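Home Forums Storage & Display New Posts Search Log In

Black metal stand, base plate question

ytsao
Picked up a black metal stand secondhand in April and I'm trying to decide if it stays. Flat base plate, thin square rods going up from it. It was listed as a Tirach but there's no label I can find. I want to hang headphones and a couple of bags on it. Does the plate need to be screwed down to the table or is it fine loose?

chaiwat_c
Fine loose if you keep the weight over the plate. I have a Stadel that's close to that and it holds 2 pairs of headphones. Bags are another story. Mine leaned as soon as I hung one on the outside.

hoiyan29
I'd screw it down. Or use museum putty in the corners if you don't want holes. Can you post a picture of the bottom part? Hard to say anything without seeing how the rods meet the plate.

ytsao
It's on the white table for now. The tall post comes up off the horizontal arm, and the arm goes back from a short leg at the front corner. There's another upright at the rear corner.

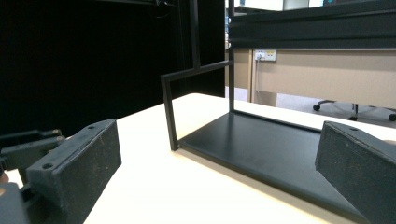
Base plate and lower rods

The plate is the part I like. The finish has a little sheen to it and I don't want to drill through it.

kuohua_h
Then don't drill it. Stick felt on the underside so it doesn't mark the table and leave it at that. With a tall upright at the back as well it's not a one-pole stand, so I don't see it going anywhere with headphones.

hoiyan29
Disagree. Felt makes it slide. On a glossy top like that you want rubber or putty, and I still wouldn't hang a bag on it.

kuohua_h
I've had felt under a Pinik rack for years and it hasn't moved. Depends what you hang on it.

chaiwat_c
Rubber can leave marks on a white top. Put a piece of shelf liner under it, cut a bit smaller than the plate. Easy to replace.

ytsao
Shelf liner sounds good, I have half a roll left from the kitchen drawers. Bags can go on the door hook. Still would like to know if it's a Tirach if anyone has one to compare.

pssin
The Tirach I had used round tube, so I doubt it. Could be wrong, they may have made more than one.

Contact Us | Terms | Back to Top
Copyright 2020 Jõgi Forums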